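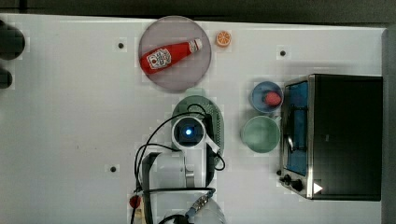

Ticket: Playback halts partway through kitchen table episodes

Home | Tickets | Knowledge Base | Stations | Contact

Project: Sarus
Site: Arnaud
Status: Open — awaiting confirmation from Brarkalix

Summary
Of 1116 recorded episodes submitted to the training set, 164 were rejected at import. The import tool reports that arm positions and camera images do not share a common clock. The rejected episodes all come from the kitchen table layout with the toaster oven, the plate and the green colander.

Entry 1
The station was restarted and the import was repeated. The same episodes were rejected. No change was made to the table layout.

Entry 2
The overhead view was compared with the arm log. Images trail the arm by 6 samples at the start of each rejected episode, and the gap widens toward the end.
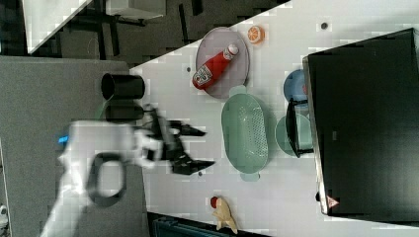
The operator guide issued by Stisalis requires that both streams be started from the same command. The recording script at this site starts them separately — a change introduced in April and not entered in the station record.

Entry 3
The original start command was restored. A test batch of 30 episodes was recorded and imported without rejection.

Action required
Brarkalix is asked to confirm whether the rejected episodes may be corrected by shifting the images or must be recorded again. Until a reply is received, they are to remain in the holding folder and must not be used for training.

This site uses cookies to keep you signed in. Accept | Manage settings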